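# MacRitchie 2253 folding workbench top

The 2253 is a replacement worktop for the Carnach range of folding benches. It fits the fixed-leg and folding-leg frames without drilling, and it can also be mounted on a wall bracket or on a pair of trestles. Supplied as a single flat panel with fixings, an edge strip and a printed drilling guide for users who are fitting it to a frame of another make.

Stock code: 2253
Range: Carnach
Sold as: one panel, one fixing pack

## What it is for

The top is meant for light assembly, packing, sewing, model making and general repair work. It isn't a joiner's bench. Do not use it as a backing for sawing or chiselling, and do not fit a vice to it unless the load is carried by the frame below.

Earlier Carnach tops were sold in two depths. The 2253 replaces both. On the older, shallower frame it overhangs at the front only, and the rear edge still sits flush against a wall.

## Specification

| Item | Value |
|---|---|
| Finish | Matt, pale |
| Maximum spread load | 42 kg |
| Fixing points | 7 |
| Fixing pitch, long side | 400 mm |
| Edge strip | Supplied loose, push fit |
| Frame types | Carnach fixed, Carnach folding |

The load figure is for a weight spread over the whole panel with all fixings in place. A point load, such as a bench drill on a small base, should be placed over a cross rail. If that can't be done, fit the Denimdale spreader plate, which is sold separately and goes on the underside.

The odd number of fixings is correct. Three go along the front rail, three along the back, and the last goes into the centre of the middle cross rail. Frames without a middle cross rail use six, and the spare bolt can be kept with the frame key.

## Fitting

1. Remove the old top and clear any dried glue from the rails. A panel that rocks on old glue will not pull down flat, however tight the bolts are.
2. Lay the new top face down on a blanket and place the frame on it.
3. Start all the bolts by hand before tightening any of them.
4. Tighten from the middle outwards. Finger tight plus a quarter turn is enough.
5. Turn the bench over, check that it stands level, and adjust the feet.
6. Push the edge strip on last, starting at a back corner.

On folding frames, open and close the legs twice before fitting the edge strip. If a leg catches, the panel has been set too far forward. Slacken the front bolts and slide it back. The slots in the front rail give enough movement for this.

Fitting to other frames is covered by the drilling guide. Zakhar Hladun drew the current version in May, and it replaces the earlier sheet that showed the holes from above. All holes are now shown from the underside – check which one you have before drilling.

## Surface and care

The matt finish cuts glare under strip lighting and bench lamps. It marks more readily than a gloss top but is easier to clean.

- Wipe with a damp cloth and a little washing-up liquid.
- Remove pencil with a soft rubber.
- Use white spirit on grease, then wipe again with water.
- Do not use scouring powder or wire wool. Both leave a shiny patch that can't be put right.

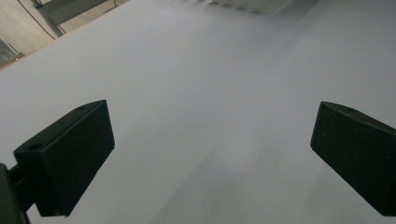
Hot items need a mat. A soldering iron in its stand is acceptable, but a glue gun laid on its side will leave a ring. Standing water should be dried off the same day, mainly for the sake of the bolt holes, where the core is open.

Tops stored for more than a few weeks should lie flat on at least three battens. Stored on end, they take a slight bow. A bowed top can usually be recovered by bolting it down and leaving it for a week before use.

## Spares and related items

- Fixing pack, seven bolts with washers
- Edge strip, one length, pale or dark
- Denimdale spreader plate
- Pravbridge wall bracket, pair
- Carnach foot set, four adjustable feet

The Pravbridge bracket lowers the allowed load. Use the figure printed on the bracket, even where it is less than the figure for the top.

## Ordering

Single tops are sent flat with corner guards. Orders for several tops go out on a pallet and need someone on site to receive them. Check the corners before signing. Claims for damage in transit should quote the stock code and the number on the label.

Questions about fit on older frames go to Annag Cruickshank in the spares office. Have the frame number ready – it is stamped on the inside of the rear left leg, below the hinge.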